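Care of Oiled Wood Tables in Shared Rooms

By Kazimiera Pawlak
Filed under: Surfaces, Workshop

A table that takes food, tools and paperwork in the same day needs a different routine from a dining table. Most of the damage comes from small hard objects dragged across the finish and from liquid left under something flat.

Daily cleaning

Clear the top completely. Wiping around objects leaves a ring of old soap and dust at each one, and the ring darkens with time. Use a cotton cloth wrung out until it no longer drips, and wipe with the grain. Follow with a dry cloth. Do not use glass cleaner, vinegar or the rough side of a sponge on an oiled finish.

For grease, add one drop of dish soap to a bowl of warm water. Rinse the cloth and go over the spot a second time with plain water. Let the top dry for 15 minutes before anything goes back on it.

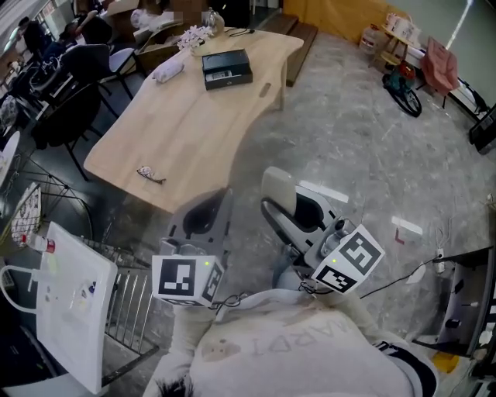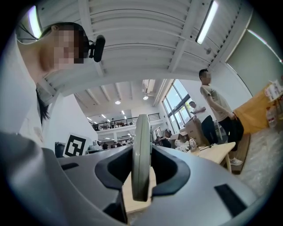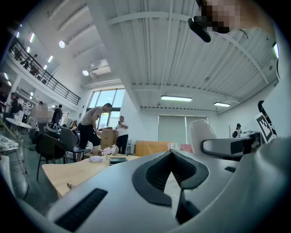 Tables with an irregular edge collect dirt where a straight-edged table does not. A flat cloth skips over the hollows, so fold it to a narrow pad and work along the edge by hand. Cable openings need the same attention. The light wooden table with the curved edge has an oval slot near one end, and a slot of that kind is best cleaned with a dry bottle brush pushed through from the top, then a barely damp cloth around the rim. End grain is exposed inside a cut slot in solid wood and takes up water quickly. Oil it whenever the top is oiled.

Teapots and flowers

Put a cork or felt mat under any pot. Glass holds heat at the base, and a hot base on oil leaves a white bloom. Fresh bloom can often be lifted with a dry cloth and a little Fullo paste, rubbed lightly and left overnight. Older marks need sanding. Cut flowers shed pollen as well as water; brush pollen off dry, as a wet cloth drives it into the grain.

Re-oiling

Every 12 weeks is adequate for a table in constant use. Bereket Kassa, who refinishes tops for Drultton, goes to 16 on tables that see only paperwork.

1. Clean and dry the top.
2. Sand lightly with the grain, 240 grit. Vacuum the dust.
3. Apply a thin coat of Flarnier hard oil with a lint-free cloth.
4. Wait 40 minutes, then wipe off everything that has not soaked in.
5. Keep the table out of use overnight.

Oily rags can ignite on their own. Lay them flat outdoors to dry, or submerge them in water in a lidded metal can - never ball them up in a trash bag.

Chairs

Check the feet when the table is oiled. Grit stuck in a felt pad scratches the floor as badly as a bare leg. Replace pads that have gone hard.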